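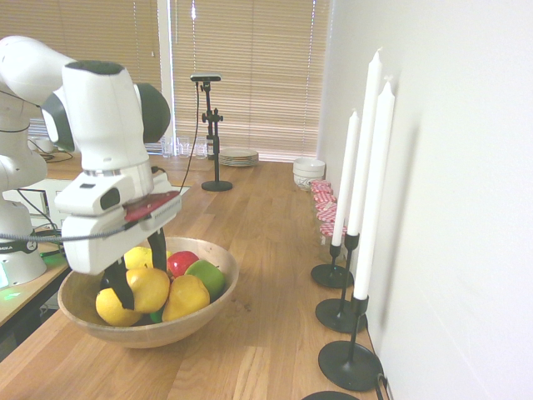 Fruit in a round wooden bowl

Jomau Wood Balm, 4 oz tin

I started making this balm because I was fed up with my own salad bowls going gray and thirsty-looking by February. The store oils either stayed sticky for days or smelled like a paint shed, so I got stubborn and cooked up my own (my stove has never quite forgiven me). It's food-grade mineral oil and beeswax, with a little carnauba for shine, and that's the whole list!

Wash the bowl, let it dry overnight, then rub in a blob the size of a grape with an old T-shirt. Leave it 24 hours and buff. Very dry bowls want 2 coats. I do mine whenever water stops beading, and cutting boards more often than that, especially the one I use for onions.

Please don't use it on lacquered or painted pieces, it'll just sit on top and go smeary. And no dishwasher, ever, I'm begging you.

Tins come in Plain or Orange Peel. The Hindau scent is sold out until I can get more cedar oil, sorry! I also have the Warrier cloths back in stock, two to a pack, lint free and washable.

Orders in before noon go out the same afternoon. Dented tin? Send me a photo and I'll mail you another.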